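Before you start, pull everything off the table. I know, I know, you only wanted to find the one cup with a handle! But if you tidy around the pile you end up with a neater pile, and I've done that enough times to stop pretending it counts.

I wrote this up for the people who share our workroom, and then Vanderleia Coutinho asked for a copy for her craft group, so it's getting a proper page.

## What you'll want

- A couple of trays or shallow boxes. I use the Sorkberg ones with the low sides, but a baking sheet is fine.
- A damp cloth and a dry one
- A bag for trash
- Sticky labels (Kater makes a pack of 300 and I'll be leaving them to my grandchildren)
- A timer set for 20 minutes

## Clearing a shared worktable

### 1. Sort by what it is

Cups go with cups, paper with paper, tiny bits of wire and clips all in one tray. Don't think about who left it there yet. That's how you end up standing in the middle of the room holding a stapler and feeling annoyed at people.

Stuff that's obviously garbage goes straight in the bag. Crumpled tissues, dried-out glue caps, the backing off somebody's tape. If you have to ask yourself twice, put it in the "maybe" tray and keep moving.

### 2. Give the little things a box with a lid

I fought this for ages because I like seeing everything, but small clips in an open dish migrate all over the place. Mine live in a Stokent box with dividers now, and it holds up to 4,000 of the tiny ones according to the sticker (I have not tested this and don't plan to).

### 3. Stack the cups last

Plastic ones with handles don't nest well, so stand them side by side with the handles all pointing the same way. Paper ones can go inside each other if they're clean. Anything with a drip in the bottom gets rinsed first, please, I'm begging you.

### 4. Wipe, then dry

Dark tabletops show every smear and speckled ones hide everything, so on a speckled top run your hand across it after wiping. You'll feel the crumbs you missed. On white surfaces, check around where the cups were standing, especially if there was coffee involved.

### 5. Work in pairs if the table is big

One person on each side, and leave paper flat until the very end so it doesn't get dripped on. Good overhead light makes a huge difference too, and our bright white room is much kinder to tired eyes than my garage.

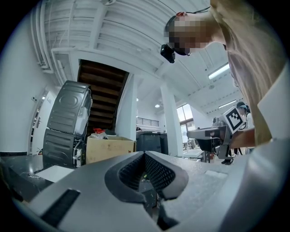
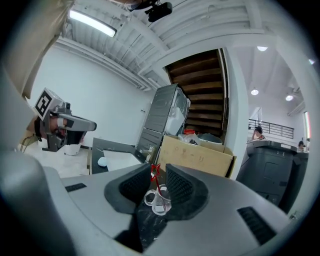 ### 6. Label the trays and walk away

Write big. "CUPS" beats "misc. drinkware." Then put the trays back where people will reach for them, take the trash bag out with you, and leave the "maybe" tray by the door with a note on it. Mine says anything still in there at the end of April goes to the swap shelf at Awad.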